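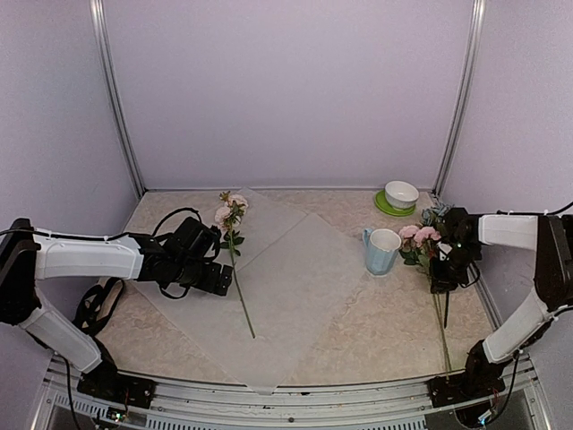 ### 3.2 Materials: why we stopped using real flowers

I started this study with real roses, and I'd like to say that was a principled choice. It was mostly that the shop downstairs was cheap in January. By the end of the first week I had a bucket of brown petals and no way to compare a bouquet wrapped on the first morning with one wrapped four afternoons later. Stems go soft, heads drop, and then the paper sits differently around them. So everything reported in this section uses artificial stems, and I'd tell anyone planning something similar to do the same from the start.

The stems are artificial roses in pale pink, plus a dusty blue bunch for contrast. Each rose has open blossoms, a few buds and some leaves, and the leaves matter a lot more than I expected (more on that in a second). For the wrapping we went with two layers, an inner one of translucent white plastic sheet and an outer one of light gray paper. The tie is a long black strap. We bought the sheets and the paper from Grastel, who sell them in packs, and we tossed any sheet that arrived with a hard crease across the middle.

Why two layers? Florists told us in the pilot interviews that the soft inner layer is what gives a hand-tied bouquet its fullness, and the outer one holds the cone. In the Drondham pilot we tried the paper by itself and the results looked like a fish supper. The translucent sheets are annoying in their own way, though. Against a pale marble pattern you can lose their edges completely, and two overlapping sheets set at an angle to each other can pass for one if you glance at them quickly. We kept the marble pattern anyway! Shop counters come in all sorts of awkward finishes, and I didn't want results that only held on a plain dark mat.

### 3.3 Laying the stems

The order of laying is the part I find most interesting, and it's where earlier work (ours included, see the Priedītis notes) has been a bit vague. We start with the sheets in overlapping diamonds, with a lower point toward the front. The stems go on one at a time, heads to the back, cut ends coming down toward that front point. It sounds trivial. But the first stem pretty much decides the whole bouquet, and if it goes down at a steep diagonal then every later stem tends to follow it, and you end up with a bunch that leans.

Leaves are the other troublemaker. An artificial leaf doesn't flop the way a real one does, it holds its angle and catches on the blossom next to it. When you look down at the roses from close up, a leaf can be tucked right against the outer petals, and pulling on the stem at that point drags the whole head around.

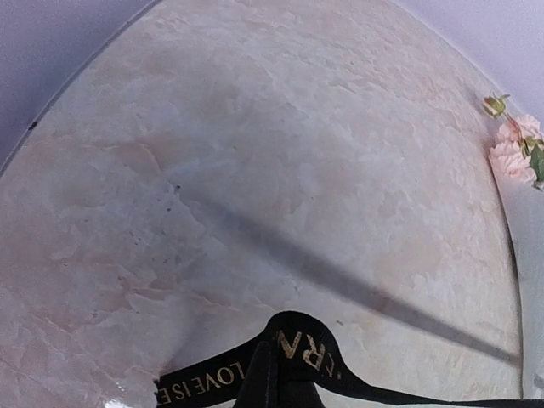

**Figure 4.** Pale pink artificial-looking blossoms with a bud and leaves at the border of the marble-patterned surface.

For scoring we went through 1041 laid stems and marked each one as straight, leaning or snagged. Snagged means that a leaf or bud was hooked on a neighbor and had to be freed by hand before wrapping. We used the Erix coding sheet for this, with one small change: I merged its two "crossed stem" categories, which the coders kept mixing up. I should also own up that the line between straight and leaning is a judgment call. We had two coders go over a shared set and talk through the disagreements, and most of those were about short stems with heavy heads.

A bouquet was dropped from the analysis if its paper tore. We lost 42 that way, nearly all at the neck, where the cone gets twisted narrow and the paper is under the most strain. I thought about reinforcing that spot with tape. I decided against it, as tape would have changed how the strap grips.
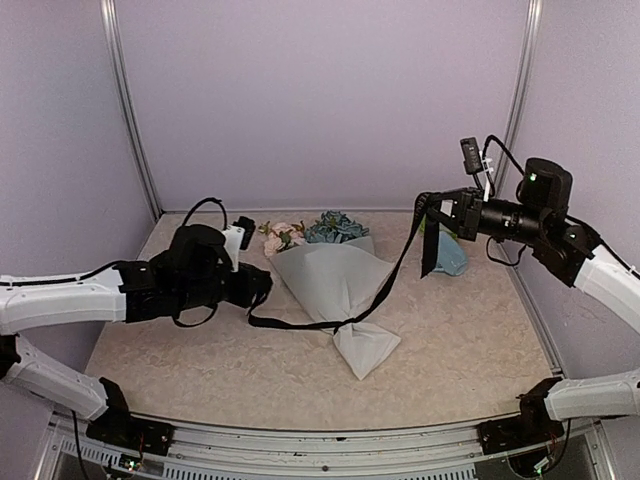
### 3.4 Tying

Tying turned out to be a much bigger job than wrapping, and I underestimated it badly when I planned the sessions. The strap has to end up at the neck. Too high and it squashes the blossoms, too low and the cone opens back up the moment you lift it. We allowed up to 3 attempts per bouquet before calling it a failure, and a fresh attempt meant taking the strap off completely and starting over with the bouquet flat on the table.

Slack was recorded separately. A strap can sit in the right place and still be useless, so after each tie we lifted the bouquet by the neck, held it upright and looked for slipping stems. Results for both measures are in Section 4, split by color, because the blue bunch behaved differently from the roses and I don't fully understand why yet.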